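The trolley that does everything

I bought my kitchen trolley in February, in the Nesden clearance sale, for reasons I can't fully defend. I had £200 set aside for a proper island and no room whatsoever to put one. The Jokano was the compromise: wooden top, metal handle down one side, small enough to get past the fridge if you breathe in.

I'd assumed it would be for chopping. It did two weekends of chopping and then the children found it, and ever since it has been the place where whatever we're doing that day gets done. Potion-making, mostly. We gave up on jam jars quite early (the lids! always the lids!) and moved on to beakers, the sort with measurements up the side, which have turned out to be the best pouring toy I've ever paid for. A bit of food colouring, a jug of water and you've bought yourself an hour.

The top does need looking after. I oil mine with Damasceno, a thin coat left overnight, and wipe up spills before they've had a chance to settle in. Kokari do a wax that smells nicer, but it went tacky on me and I spent a whole Sunday scraping it off with an old bank card.
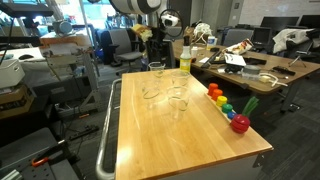 My one rule is that glass stays in the middle and toys go along the edge, where small hands can get at them without reaching over anything breakable. Stacking toys are good for this – they line up nicely and they're a decent size to grab. A spray bottle lives at the back, well out of reach, and a sponge is never far off.

Would I still like an island? Oh, absolutely, with drawers and a sink and somewhere to sit. But I'd keep the trolley, and the children would go on strike if I didn't.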